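Quatro meses a comparar garras de mão

Entrevista com Leonie Dreßler, responsável pelos ensaios de efetuadores na Ulusus
21 de novembro de 2020

Leonie Dreßler começou na Ulusus pela parte dos controladores e só em agosto passou para as garras. O trabalho dela é decidir qual de dois modelos de mão, conhecidos na casa pelos nomes Schmieder e Serton, vai equipar os próximos postos de demonstração. São garras que o operador segura e fecha com a própria mão, e cujos movimentos servem depois para ensinar um braço.

"A pergunta que me fizeram era simples: qual das duas compramos", conta. "Levei duas semanas a perceber que não dava para responder sem definir primeiro as tarefas." Escolheu tarefas de mesa, com loiça pequena e objetos leves, porque era aí que os operadores mais se queixavam. Uma chávena de cerâmica obriga a fechar os dedos devagar e a manter as duas mãos alinhadas. Se uma delas chega meio segundo antes, a peça roda.

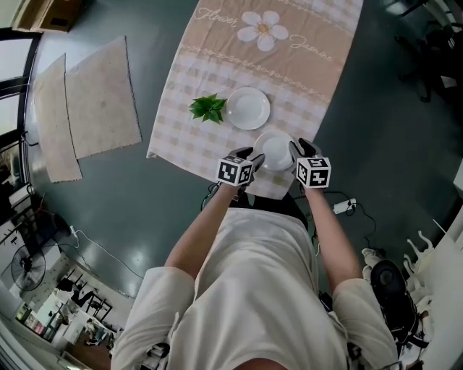 Quantas repetições fizeram com cada modelo?

Foram 300 com a Schmieder e 300 com a Serton, e depois mais 15 para repetir as que tinham ficado com falhas de registo. Ao todo, 615.

As repetições estragadas deram-lhe mais trabalho do que as outras. Em quase todas o problema era o mesmo: o operador inclinava o pulso para ver melhor a peça e o marcador deixava de ser lido durante alguns instantes. "O programa interpolava a posição e o resultado parecia bom. Só quando o Eckhard Sperling pôs as duas trajetórias lado a lado é que vimos que a mão tinha dado um salto que ninguém deu."

Sperling trata da calibração. Foi ele quem propôs que as posições fossem verificadas no início e no fim de cada série, e não apenas de manhã. Dreßler resistiu no princípio, por causa do tempo perdido. Hoje diz que foi a alteração mais útil de todo o ensaio.

Sobre os dedos, tem opinião formada. Prefere os que abrem em V e têm a face interior estriada, por segurarem bem as bordas finas. Os lisos, que experimentou em Grastitz, deixavam escorregar os pratos. "Com borracha nova, qualquer dedo parece bom. Eu quero saber como está ao fim de 200 ciclos."

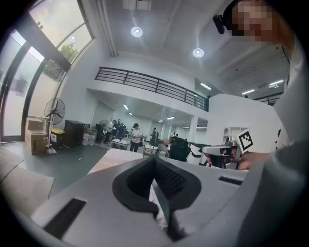
O desgaste foi medido por Gudrun Schwerdtfeger, que trocou as almofadas a meio do ensaio e guardou as usadas em sacos numerados. A Schmieder perdeu aderência mais cedo. Em compensação, é mais leve, e os operadores aguentavam séries mais longas sem pausa. A Serton fecha com mais força e cansa o polegar.

Perguntámos se as câmaras pesaram na decisão. "Pesaram bastante", responde. A câmara montada na garra vê bem a ponta dos dedos, mas a grande angular deforma as margens da imagem, e a correção não é igual nos dois modelos. A câmara na cabeça do operador dá o conjunto da mesa. Dreßler usa as duas e diz que não abdicaria de nenhuma, mesmo com o trabalho de sincronização que isso implica. O atraso entre elas foi a última coisa a ficar resolvida.
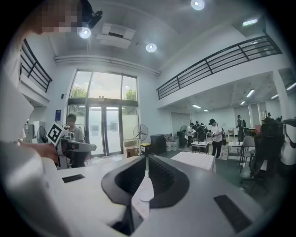
Ensaio com duas garras de mão; a segunda leva um marcador quadrado a preto e branco.

O relatório ainda não está fechado. Falta a parte de Ívar Arnardóttir, sobre o controlador, e uma tabela de custos que Dreßler já refez duas vezes. A recomendação provisória é a Serton para peças pesadas e a Schmieder para o resto, com almofadas de substituição em cada posto.

"Preferia recomendar uma só", admite. "Dois modelos são duas calibrações e duas gavetas de peças. Mas os números não me deixam." A próxima série, já com as almofadas novas, será feita com objetos de tecido.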